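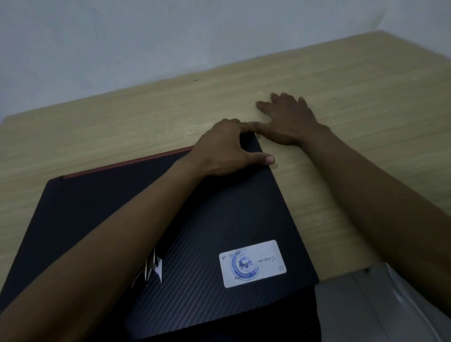 Before you even think about park tickets, set up your Merkcombe account, and I mean weeks before. The whole of Pandum Pier runs on it now – the ride queues, the lunch orders, the locker doors, even the photo you buy of yourself screaming on the Figueiredo Flyer. I always do the first part at home at my desk, on the laptop, and then I close the lid and do everything else on my phone. The black laptop on the pale wood desk is as glamorous as my vacation planning gets, folks. You can do it all on the phone if you want to, but the seat map for the evening show is tiny on there and I've picked the wrong row twice.

Section 2: Setting up your account and linking your party

1. Go to the Merkcombe page and choose New Visitor. If you came to the park back when it was still called Jesico Gardens, pick Returning Visitor and use your old email. My old points came over just fine (all 350 of them, which got me a pretzel!).

2. Type your name the way it's spelled on your ID. They do check at the gate if you've booked a resident rate.

3. Add everyone in your party under My Crew. Kids need a height, so go measure them now. The app uses it to hide rides they can't go on yet, and the cutoff for the Flyer is 40 inches with an adult in the next seat.

Note: My Crew only saves when you hit the green Done button way down at the bottom. The back arrow throws away everything you typed. I've done this more times than I'd like to admit.

4. Pick who pays. One person can be the payer for the whole crew, or each adult can add their own card. We use one card and argue about it in the car.

5. Set a spending limit for anybody with a wristband. It starts at $300 per band, which is a lot of funnel cake, so I drop mine way down before we leave the house.

Caution: The limit is per band and per day. If you have three kids with bands and you leave the setting alone, each of them can spend that much again tomorrow.

6. Link your tickets. Open the confirmation email, copy the long code, and paste it into Add Tickets. Watch for an extra space at the end – it'll tell you the code is invalid and you'll panic for no reason.

Section 3: Booking your ride times

1. Sign in on your phone at 7 in the morning on the day of your visit. Times for the big rides open right then, and the Flyer goes fast. In June we got a slot before lunch and felt like royalty.

2. Tap the ride, tap the time, then tap each person who's riding. Anyone you don't tap doesn't get a spot, even if they're in your crew.

3. Wait for the blue ticket to show up under Today. No blue ticket, no booking.

4. Take a screenshot. The signal by the back end of the pier is terrible, and the gate staff will take a screenshot if the code is readable.

Note: You can hold two ride times at once. Once you scan in for the first one, you can book another while you're standing in line.

Caution: If you cancel a slot less than an hour ahead, you lose the next one too. Swap the time instead using Change, which doesn't cost you anything.

For the evening show and the seat map, go on to Section 4.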